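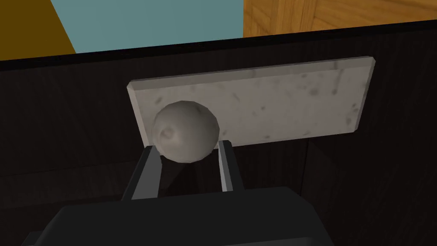 Okay, week three, and we're on celebrity gossip as a business! Last Tuesday I asked you to bring one red carpet story each, and I got 46 of them, mostly couples (I love you all, but so many couples). Look at where the story starts. An outlet like Gokent runs 200 words on two actors arriving in separate cars, and by dinner Coltier has it as a split. The fact in the middle is a gray ball with one small dimple in it, held between two fingers, and every outlet writes about the dimple. I do it too when I read these things, I go straight for the dimple.

For next time: read the Akance awards-night packet, then pick one couple and follow them through three outlets. Mark who is quoted by name and who is "a source close to." Write it up in 800 words, more if you get carried away (I usually do). Bring a printed copy, please.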